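Subject: Re: [cell-practice] Draft 2 of the rules for shared two-arm tables
Date: March 21, 2026

Hello all,

Thank you, Emlyn, for the draft. I answer below your text.

Emlyn Beddoe wrote:
> Rule 4. Soft objects are gripped by the body, not by ears,
> tags or other small parts.
> Rule 5. While one gripper is at a container, the other arm
> stays parked.
> Please send objections before we freeze the text for
> Tarnby and Varton.

For Rule 4 I would ask for softer wording. With plush toys the small part is often the easiest thing to reach, and our operators use it every day.
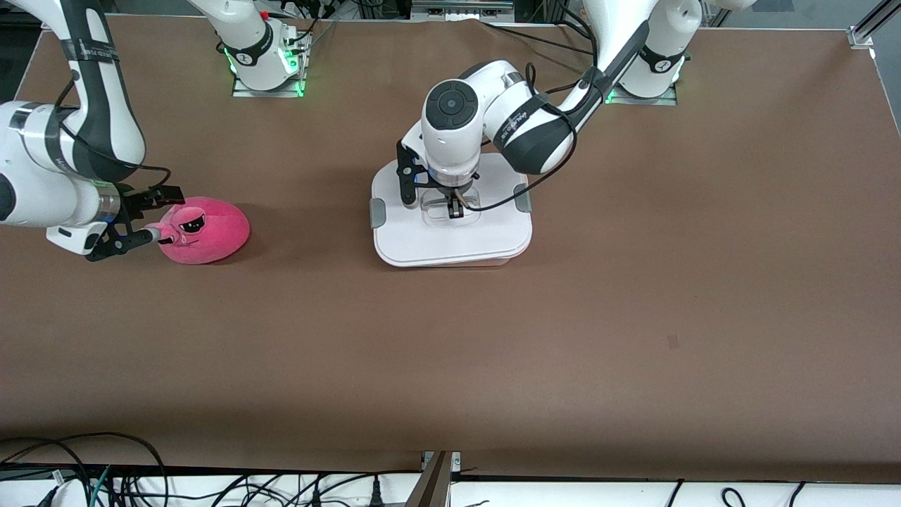

Two arms at the table, one on the pink plush and one at the lidded box.

I propose "by the body where possible; a small part may be used for moving the object up to 200 mm". In February the Ifans group logged 1000 picks with plush objects, and 800 of them began on a small part. If we forbid this, people will simply not follow the rule.

Rule 5 I cannot accept as written. At our tables both arms work at the same time, and the paper surface is wide enough for this. What we need is a minimum distance between the two grippers. Drikach has such a clause in its house rules and I can translate it for the list.

I also miss a rule about the wrist camera. When the toy is held high, its feet can hide most of the face, and the person who labels the recording must guess which object it is. My suggestion for the text:

Rule 6. The object must be shown once to a fixed camera before it is lifted.

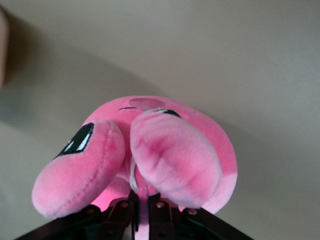
Open points for the next draft

- Who measures the distance in Rule 5, and from which point of the gripper?
- Does Rule 6 apply also to rigid objects?
- Cables on the outside of the arm: is this a matter for us, or for the installation guide?

I can write the new Rule 5 if there is no other volunteer.

With kind regards from Varton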